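Saving the wrappings: our tabletop sort is back
May 11, 2023

If you were at the Bistinham sort in January you already know how much fun an evening of other people's packaging can be, and we're doing it again! The idea hasn't changed. Everybody brings whatever has piled up at home since the last one (paper bags, boxes, bubble wrap, tins, the odd plastic lid) and we go through it at the table, one thing at a time, deciding what gets another life and what goes out.

A checkered tablecloth is my favorite surface for this. Small stuff shows up well against it, and afterward you carry the whole thing to the door and shake it. Clear a shelf or a cabinet top nearby too, so the keepers have somewhere to land before the table fills up.

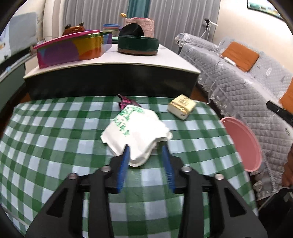
Paper bags first, I say. Smooth them out with the side of your hand, fold them once, and stack them flat under something heavy. A crumpled bag is still a good bag! We sent 300 of them to the Pearce swap shelf last winter, and they were gone in 9 days. Candy wrappers and snack packets go straight in the trash, unless you have a kid who makes collages, in which case please bring them to me.

Tins are the treasure. Round ones for buttons and thread, rectangular ones for tea, batteries, birthday candles, all the things that roll around in drawers. Stacking bowls are nearly as good, and a fabric basket will swallow whatever doesn't stack.

Then there's bubble wrap, which I could talk about all night. Roll it up, stand it on end in a bin or a basin, and it takes up hardly any room. Torn boxes are worth a second look too. Peel off the plastic, open the seams, and the flat panels make great dividers for a drawer or a moving box.

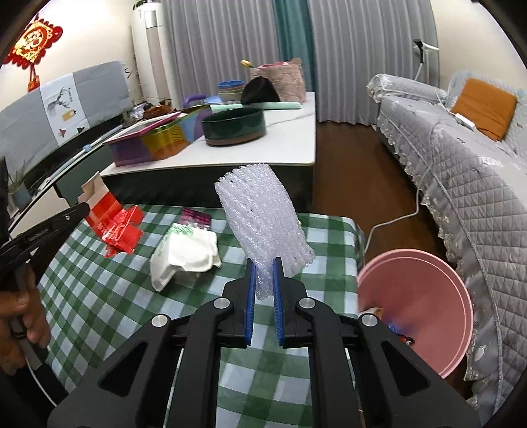
Can bubble wrap be reused if some of the bubbles have popped?
It works fine for filling gaps in a box or going between plates, as long as you use an extra layer. Save the sheets with all their bubbles for glasses and anything with a thin handle.

The Nollow table has room for 2 more households this time, and the Prasent list stands at 71 names, so write back soon if you'd like a spot. Bring scissors, a marker and one roll of tape. Snacks are covered, and we could still use a few big clear bags for the plastic.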